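Der Küchentisch (Eintrag aus meinem kleinen Möbellexikon)

Küchentisch, der, Mehrzahl Küchentische. Ein Tisch, der in der Küche steht und an dem gearbeitet, gegessen, gestritten und die Steuererklärung gemacht wird. So ungefähr steht es auch in den dicken Nachschlagewerken, nur ohne die Steuererklärung. Ich sammle hier seit ein paar Jahren Einträge zu Möbeln, die mir am Herzen liegen, und der Küchentisch war schon längst dran!

Zum Wort: Das »Tisch« in Küchentisch geht über das althochdeutsche tisc auf das lateinische discus zurück, also auf die Scheibe oder Wurfscheibe, und das wiederum kommt aus dem Griechischen. Gemeint war früher oft eher eine Platte oder Schüssel, auf der das Essen lag, und erst nach und nach ist das Wort auf das ganze Möbel übergegangen. Das englische dish hat denselben Ursprung, ist aber beim Geschirr geblieben. Ich finde das wunderbar und erzähle es bei jedem Abendessen (meine Familie kennt es inzwischen).

Geschichte. Im Mittelalter war der Tisch vielerorts gar kein festes Möbel. Man legte Bretter auf Böcke, aß, und räumte alles wieder weg, weil der Platz gebraucht wurde. Daher kommt auch die Redewendung, die Tafel aufzuheben, denn die wurde nach dem Essen ganz wörtlich hochgehoben und hinausgetragen. In einer Abschrift aus Grestatetti, die mir Everaldo Rezende einmal geschickt hat, taucht für das Jahr 1354 »ein Brett mit zwei Böcken, bei der Feuerstelle« in einer Erbteilung auf. Ob man das schon einen Küchentisch nennen darf, darüber haben wir uns lange Briefe geschrieben. Ich sage ja, er sagt nein.

In den Bauernhäusern späterer Jahrhunderte stand der Esstisch dann gern fest in der Stubenecke, mit Bänken an der Wand, während in der Küche selbst vor allem gearbeitet wurde. Teig kneten, Gemüse putzen, Hühner rupfen, alles auf einer dicken Platte, die man hinterher mit Sand und Bürste scheuerte. Solche Platten haben mit der Zeit richtige Mulden bekommen, und wer mal mit der Hand darübergefahren ist, will eigentlich keinen neuen Tisch mehr.

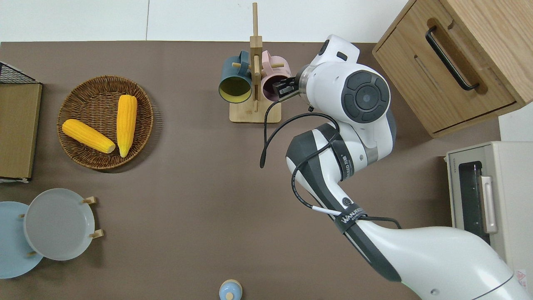
Mit der Frankfurter Küche von 1926 wurde es eng für den großen Tisch. Margarete Schütte-Lihotzky plante eine kompakte Arbeitsküche mit kurzen Wegen, gegessen wurde nebenan. Für die Arbeit war das ein Fortschritt, für den Küchentisch eher ein Rückschlag, und ganz verschwunden ist er trotzdem nie. In vielen Wohnungen wurde er einfach kleiner, rückte an die Wand oder ließ sich ausklappen. Mit den Wohnküchen der letzten Jahrzehnte ist er dann in voller Größe zurückgekommen, manchmal mit einer Kochinsel als Konkurrenz, an der man auf Hockern sitzt und die Beine baumeln lässt (ich mag das nicht, aber ich bin auch nicht groß).

Bauformen. Der klassische Zargentisch hat vier Beine und darunter einen umlaufenden Rahmen, die Zarge, oft mit einer Schublade für Besteck. Beim Wangentisch tragen zwei breite Seitenteile die Platte, beim Säulentisch ein Mittelfuß, und da stößt sich wenigstens keiner das Knie. Dann gibt es noch den Auszugtisch, den Klapptisch und den Abwaschtisch mit herausziehbaren Schüsseln, den ich bei meiner Großmutter in Vevby noch in Betrieb erlebt habe. Üblich sind heute Höhen um die 75 Zentimeter, und pro Person rechnet man gern 60 Zentimeter Breite.

Holz und Pflege. Buche und Eiche sind robust, Kiefer ist weich und nimmt jede Gabel übel, dafür altert sie freundlich. Geölte Platten kann man selbst ausbessern: leicht anschleifen, immer mit der Maserung, dünn ölen, den Überschuss abnehmen, trocknen lassen. Die ölgetränkten Lappen bitte ausgebreitet im Freien trocknen, die können sich zusammengeknüllt nämlich selbst entzünden! Tirta Wuisan, der in Skodasura alte Möbel aufarbeitet, schwört bei Wasserrändern auf Geduld und ein warmes Bügeleisen über einem Baumwolltuch. Bei mir hat es einmal geklappt und einmal überhaupt nicht.

Redensarten. Vom Küchentisch aus gründet man Firmen, am Küchentisch werden Verträge ausgehandelt, und die Küchentischpolitik hat es bis in die Zeitungen geschafft. Was unter den Tisch fällt, frisst der Hund. Das Letzte ist von meinem Vater und steht in keinem Wörterbuch.

Siehe auch: Eckbank, Hocker, Wachstuch, Brotkasten (kommt noch).

Zuletzt ergänzt am 2023-12-06, der Absatz über die Bauformen ist neu.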